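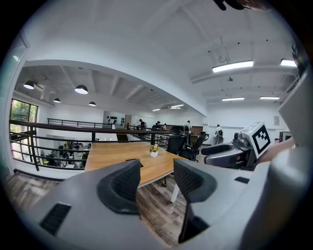

3. Building the hand-held grippers

3.1 Parts and assembly

Both grippers were built in the shared workshop at Illside, using the hand tools and the two printers open to all members. We started from the Plirkach drawings and changed the finger mount, which in our first print split along the layer lines when the screws were tightened. The new mount is 4 mm thicker at the root and takes a captive nut on each side. Each finger carries a black mesh pad in a curved grey housing (Figure 1). The pads can be changed without taking the body apart.

The printed parts for one gripper took 44 hours on the slower machine. Gintarė Paulauskas did most of the sanding and fitting, and Debashish Ekanayake wired the boards. The vent slots in the body were cut wider on the second build after the board cover had softened during a long test in October.

Figure 1. Two hand-held grippers on the upper floor. The marker cube is fixed to the top of the second gripper, at right.

3.2 Marker cube

The cube is white, with a square black-and-white marker on the face turned to the viewer in Figure 1. It is held by a single bolt and a locating pin. An earlier version used glue only, and the cube shifted by a small angle whenever the gripper was put down hard. We did not notice this until Tharushi Pramanik compared the tracks from two mornings and found them out by the same amount throughout.

3.3 Where the trials were run

Trials took place on the mezzanine, beside the long wooden table. People walk through this area during the day and we made no attempt to clear it. Light comes from the tall window, the pendant lamps and the ceiling tubes together, so brightness differs a good deal from one side of the room to the other. We fixed the exposure by hand at the start of each session and left it alone.

In all we kept 211 recordings. A further 25 were dropped, most of them for lost tracking when the user's hand covered the marker. Moving the grip back along the body would help, but it would also put more weight on the wrist, and Fathima Amarasinghe, who has the smallest hands in the group, already found the present balance tiring. We left the grip where it was. Section 4 gives the tracking error for each session.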